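Equipment and Methods Review: The Plarkton Grasp Learning Kit, Release 6
Prepared for the Hegyi Laboratory Instruction Group
7 Jan 2021

Scope of this review

The Plarkton kit is a package of software, printed procedures and test protocols for teaching a robot arm to pick mixed objects out of a bin. It is sold without an arm. The buyer supplies the robot, the gripper, the cameras and the bin, and Plarkton supplies the learning method and the means of measuring it. This review covers the method as delivered, the result we obtained with it, and the work needed to reach that result. It does not cover the Plarkton cloud service, which our group did not purchase.

Our interest was narrow. The instruction group wished to know whether the method could be run by second-year students within a single term, and whether the success rates stated in the manual could be repeated on equipment that was not new.

The method

The kit trains a grasping policy in two stages. In the first, the arm makes attempts largely at random, and the software records each attempt with a camera view taken before the motion and a mark for success or failure. In the second, the policy trained on those attempts chooses the next ones, and its own results are added to the data at intervals. The approach is familiar from the published literature, and Plarkton does not claim otherwise. Its contribution lies in the schedule. The manual sets out when to retrain, when to change the objects and how much of the earlier random data to retain.

Retention of the random data is the point on which the kit departs most clearly from the Climau package our group used previously. Climau discards the early attempts once the policy passes a fixed threshold. Plarkton keeps them at a reduced weight throughout. The manual argues that a policy trained only on its own choices stops learning about places it has stopped visiting, in particular the corners of the bin and the strip along each wall. Our trials support this argument, with the reservations given below.

Setup

Installation of the software took one working day. Calibration took considerably longer. The printed procedure assumes that the bin is rigidly mounted, and the section on clamped bins is a single paragraph that refers the reader to an appendix missing from our copy. Plarkton sent the appendix on request. Buyers with a clamped bin should ask for it at the time of order.

The manual recommends a divided bin and a mixed set of small household objects, with variety in shape, stiffness and surface finish. Clear packaging and shiny foil are named specifically as difficult cases, and the method is intended to be judged with such objects present. Objects that touch a wall at the start of an attempt are scored in a separate column, a practice we found useful and have since adopted for other exercises.
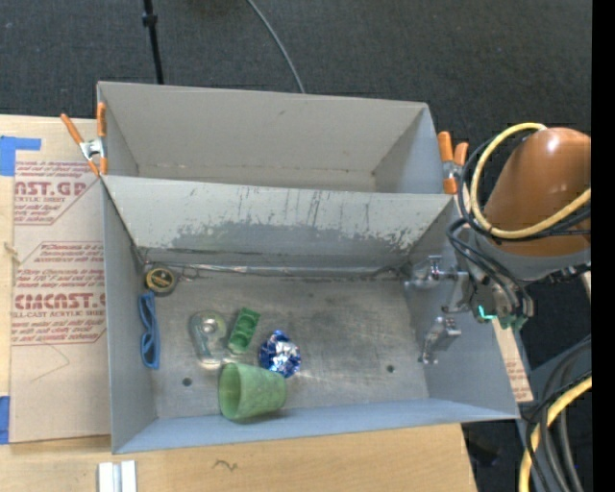 Dénes Bakos asked, on reading the draft, whether the wall column flatters the method. His concern was that a student could report the open-floor figure as the main result and leave the harder cases to a footnote, and that the kit's own report template makes this easy to do. He suggested that the combined figure be printed first on every summary page, with the two columns under it.

The group accepts this point. The template can be edited, and our version now follows the suggested order. We would prefer that Plarkton change the default.

Results

Our evaluation consisted of 200 scored attempts with the final policy. No retraining took place during the evaluation. An attempt was scored as a success if the object was lifted clear of the bin and held until the arm reached its release position. Objects that slipped during the lift were scored as failures, including those that fell back into the same compartment.

The combined success rate was 77 percent. The manual reports a higher figure for a comparable object set but does not state how slips were scored, and the two numbers should not be compared without that information. We have asked Plarkton for its scoring rule and will amend this review if one is supplied.

Failures were not evenly spread. Soft and clear objects accounted for a large share, as the manual predicts. Objects lying against a wall were missed more often than those on the open floor, though the gap was smaller than the one we recorded with Climau. When we repeated the training with the random data removed after the first stage, the gap widened again. This was a single repetition, and we present it as an indication only.

One failure pattern is not discussed in the manual. The policy sometimes closed the gripper on bare floor, and when we reviewed the records these attempts were concentrated near strong reflections. Metal bins are common in teaching laboratories, and worn metal does not reflect light evenly. A short note on lighting would have saved us several days. Moving one lamp reduced the number of such attempts, but we did not measure the effect in a controlled way.

Suitability for teaching

The written exercises are clear and well ordered. Students are asked to predict the effect of each change in the schedule before running it, and the software will not display a result until a prediction has been entered. Some of our students found this tiresome. The instructors did not.

The logging tools deserve particular mention. Every attempt can be replayed with the chosen grasp point marked on the view, and attempts can be sorted by outcome, by object and by region of the bin. The Cikura viewer, which we have used for other courses, offers more in the way of charts, but it is slower and does not link a chart back to the attempts behind it.

Unattended running is less satisfactory. The software pauses when the arm reports an unexpected contact and waits for an operator to clear the message. With 30 students sharing one station, these pauses consumed a good deal of the booked time - in some sessions more than the training itself. A limited automatic recovery mode is listed for the February update. It was not available for this review.

Shortcomings

The following matters should be weighed before purchase. The license is tied to a single workstation, and transfer to another requires a written request. The printed manual and the on-screen help disagree in two places on the order of calibration steps; the on-screen version is correct. The reset procedure between runs is left entirely to the operator, and the manual gives no guidance on how objects should be returned to the bin. Our students tended to place them neatly apart, which makes the task easier. We now require that objects be tipped in from a tray.

Recommendation

The group recommends the Plarkton kit for courses in which the research method is itself the subject. It makes the collection and weighting of data visible to students, and its central claim about retaining random attempts held up in our limited test. It is not recommended where the aim is simply to obtain a working picking system, as the setup time is hard to justify for that purpose.

Departments that already own Climau have less reason to change. The retention schedule can be imitated there with moderate effort, and a description of our settings is available from the Hegyi laboratory office on request.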